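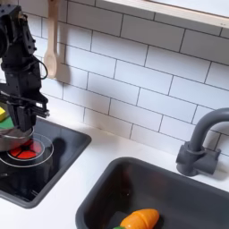 The Small Kitchen: a gallery of one

Kokbridge Toy Library, January hours: 9 am to noon

Welcome to the play kitchen, the most fought-over piece of furniture in the Kokbridge Toy Library and the only kitchen I have ever kept clean. It's item 929 in the catalogue. It lives in the back corner beside the dress-ups, and it can't be borrowed, so please stop asking if it will fit in a hatchback. (It will. We've checked. Still no.)

I've had a few emails wanting to know what it's like before people drive over from Gotham Street with a carload of under-fives, so consider this page your inspection.

The cooktop

Glossy black, rounded corners, set into a white counter, and a good deal smarter than the one I cook dinner on. The burner is a red disk inside a couple of thin white rings. It's permanently the colour of a hot element, which suits the house style of cooking everything on high. Children under three will tell you "hot, hot" and then put their whole palm on it. Older ones go straight to boiling.

The pot

Small, silver, round in the belly, and by far our most popular piece of cookware. Past menus have included soup, dinosaur soup, a sock, and something called "coffee for the dog". If two children both need it at the same moment, the kitchen timer on the shelf is set to three minutes. The timer is also fought over.

The sponge

Yellow on top, green scourer underneath, just like the grown-up model. It's a toy, and it has done more washing up than anyone in my house over the age of ten. It also gets served as cheese on toast, lasagne, and on one memorable morning a birthday cake with up to 17 candles, all of them pencils. Please don't wet it. There's a sink in the counter as well, and we know what you're thinking, and please don't wet that either.

The counter

White, plain, and wiped down at the end of every session with whatever is left in the spray bottle. Playdough comes off if you get to it early. Texta doesn't care when you get to it. The clear stretch between the cooktop and the sink is officially the chopping area and unofficially where someone's little brother gets parked.

Things that belong in the kitchen

The pot, the sponge, the wooden spoon, 2 enamel mugs and the tea towel with the faded rosellas. The Rovar tip truck doesn't belong in the kitchen, though you'll find it there most mornings, usually full of peas.

Things that have gone missing

The second wooden spoon. The lid. Half a felt sandwich, the half with the tomato. If any of these turn up under your car seat, the returns box is by the Herath Road door and we won't look up when you drop them in.

Packing up starts ten minutes before close. Pots go back on the stove, food goes in the basket, and whoever is still making dinner can serve it to the grown-ups on their way out. I'll have the soup.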